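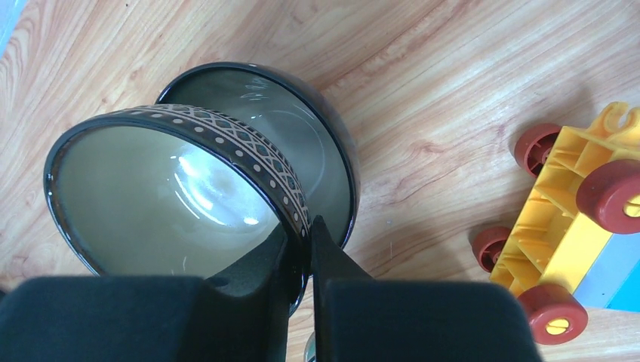 Software Update: Grasp Planning for Curved Tableware

The Manipulation Software Group has released a new version of Tretel, the planning package used on the two-arm workstations in the Danano Laboratory. The release concerns bowls, cups and other open vessels, which are held by the rim or wall and must often be turned before they can be set in a rack. It replaces the December version on all shared workstations.

Earlier versions of Tretel selected a grasp from a single view of the table and kept it until the object was released. This approach served well for blocks and boxes. A glazed bowl presents a harder case. Bright reflections on the inside surface can leave holes in the depth estimate, and a bowl lying on its side may be read as two separate objects. When one bowl stands partly in front of another, the two rims may be joined into a single outline.

The new version treats the rim as the primary feature. The perception module, Jafri, fits a closed curve to each visible rim and reports how much of that curve was observed and how much was inferred. The planner then places its candidate grasps only on the observed portion. Patterned rims no longer require a separate setting; painted bands and plain glaze are handled by the same model.

Views from the wrist are now combined with the overhead view during the final approach. If the two disagree on the position of the rim by more than 2 millimeters, the arm pauses and Jafri repeats the fit before the fingers close. The planner considers up to 800 candidate grasps for each object and has a time limit of 500 milliseconds in which to rank them. Users who need a longer search may raise the limit in the station file, although the arm will wait in place while the search runs. 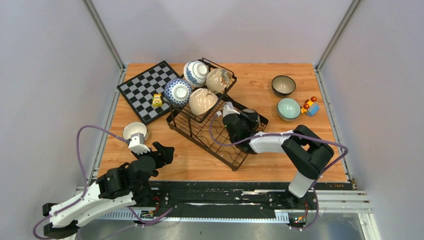 Coordination between the arms has also been revised. Each arm now reserves the volume of table it intends to cross, and the reservation is released in stages as the arm moves along its path. Under the former arrangement the whole path was held until the motion ended, and the second arm was frequently idle. Reservations near the dish rack are kept smaller than elsewhere so that one arm may work at the rack while the other reaches for a bowl at the front of the table.

Toys and other small items left among the tableware are entered in the planning map as obstacles unless they are named in the task list. Groups that wish to have such items picked up should add them by name before starting a run.

Known issues. Bowls that lean against one another in the rack may still be assigned the wrong order of removal. Dark rims seen against black gripper fingers are sometimes fitted too short. Both matters are being addressed with our partners at Dandus.

Station files written for the previous version must be converted with the tool supplied in the release folder. Logs from earlier runs remain readable and need no conversion. The previous version will stay available for 15 days after a station is updated, after which it will be removed from that station. Requests for an extension should be sent to the group's support address with the name of the station and the project concerned.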